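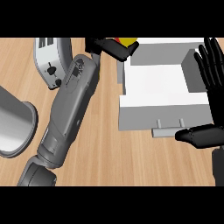 Trotoncombe Robotics Laboratory
Manipulation Software Group
Pre-Release Inspection Checklist: Bimanual Tabletop Tasks, Simulated Stage

Controller build: Prumanov, November branch
Planner: Nernholm
Inspector: Oluwaseun Fashola
Reviewer: Teófilo Cuadros

Scope

This checklist applies to the control, perception and planning software for two-arm kitchen tasks. It must be completed in simulation before any build is loaded onto hardware. Each item is marked PASS, FAIL, HOLD or N/A. A HOLD does not stop the inspection, but it must be cleared in writing before release. Comments are required for every FAIL and HOLD and are welcome elsewhere.

Section A. Build and configuration

A1. Build tag matches the release request.
PASS

A2. Robot model files match the calibration set now in use on the bench.
PASS
Comment: The right wrist offset was updated in the calibration set after the last inspection. The model file carries the new value.

A3. Joint limits in the controller are equal to or tighter than those in the model file.
PASS

A4. All debug overrides are off by default.
FAIL
Comment: The flag that skips the self-collision check was left on in the launch file for the drawer task. It was turned off by hand for the rest of this inspection. The launch file must be corrected and the item inspected again from a clean checkout. -- O.F.

A5. Log level and log location set according to group policy.
PASS

Section B. Scene and assets

B1. Scene loads without missing meshes or textures.
PASS

B2. Collision shapes reviewed against visual shapes for all large objects (toaster, drawer cabinet, steel container).
HOLD
Comment: The toaster and cabinet are acceptable. The steel container uses a solid cylinder as its collision shape, with the opening filled in. This is safe for avoidance but will give false contacts in any task that places an item inside. Asset team to confirm whether such a task is planned for this build.

B3. Drawer joint has travel limits, friction and damping set.
PASS
Comment: Travel limit checked at both ends. The drawer does not rebound when released at full extension.

B4. Drawer handle has its own contact shape, including the two posts.
PASS
Comment: Earlier versions treated the bar and the gap behind it as one block, and the fingers could not hook the bar. The present shape leaves the gap open.

B5. Objects near the far edge of the table are stable at reset.
PASS

Section C. Perception

C1. Object poses reported in the table frame, with time stamps.
PASS

C2. Tracker behavior under occlusion by the robot's own forearm.
HOLD
Comment: With the left arm reaching across the table, the forearm hides part of the toaster from the main view. The tracker kept the correct toaster pose but reported full confidence throughout. Confidence should drop when a large part of the object is hidden. The planner reads this value directly, so the matter is more than one of display.

C3. Tracker behavior for objects partly outside the view.
FAIL
Comment: Small items at the far edge were dropped from the object list and then added again under new identifiers. The planner treated them as new obstacles and replanned each time. Identifiers must persist for at least 200 frames after an object leaves view. -- O.F.

C4. Drawer state (open, closed, partly open) reported correctly.
PASS

Section D. Planning

D1. Planner refuses goals outside the shared workspace and returns a readable error.
PASS

D2. Minimum clearance between the two arms held at all times.
PASS
Comment: Clearance was logged over 8 runs of the drawer task with A4 corrected. No violations. The closest approach came during retreat of the left arm, as in the previous build.

D3. Open drawer treated as an obstacle by both arms.
PASS
Comment: Please note that the swept volume of the drawer is now included as well, so that neither hand is parked where the drawer will travel.

D4. Waiting posture of the idle hand is clear of the handle.
HOLD
Comment: The planner lets the right hand wait upright beside the cabinet with the fingers extended and the thumb out to the side. The posture is free of collision, but the thumb sits close to the end of the handle when the drawer is open. The inspector recommends that the thumb be folded in any waiting posture. Reviewer agrees in principle -- see closing comments.

D5. Planner times out cleanly and leaves both arms holding position.
PASS

Section E. Control and stops

E1. Software stop halts both arms from any state.
PASS
Comment: Tested during reach, grasp, pull and retreat.

E2. A stop on one arm also stops the other.
PASS

E3. Finger force limits active during grasp and during pull.
PASS

E4. Controller resumes only after an operator command.
PASS

E5. Loss of the tracker stream triggers a hold within the set limit.
FAIL
Comment: The left arm held as required. The right arm completed its current segment before holding. The two arms appear to read the timeout from separate settings, and only one of these was changed when the limit was lowered. A single shared setting is requested.

E6. Replay in the Zaugg log viewer matches the recorded joint commands.
PASS

Reviewer's comments

The three failed items must be corrected before a new inspection is requested. Items A4 and E5 are configuration faults and should be handled together. Item C3 requires a code change, and the tracker owner is asked to supply a regression test with the fix.

On D4, I accept the recommendation to fold the thumb, provided that the change is made in the posture library and not as a special case in the drawer task. The same waiting posture is used elsewhere, and two versions of it would be difficult to maintain.

On C2, the present confidence value should not be used to set planner margins until the hold is cleared. Fixed margins are to be used in the meantime.

Sections A, C and E are to be repeated in full at the next inspection. Sections B and D may be limited to open items, unless the scene files or the planner version have changed.

Result: NOT RELEASED FOR HARDWARE

Inspected: O. Fashola
Reviewed: T. Cuadros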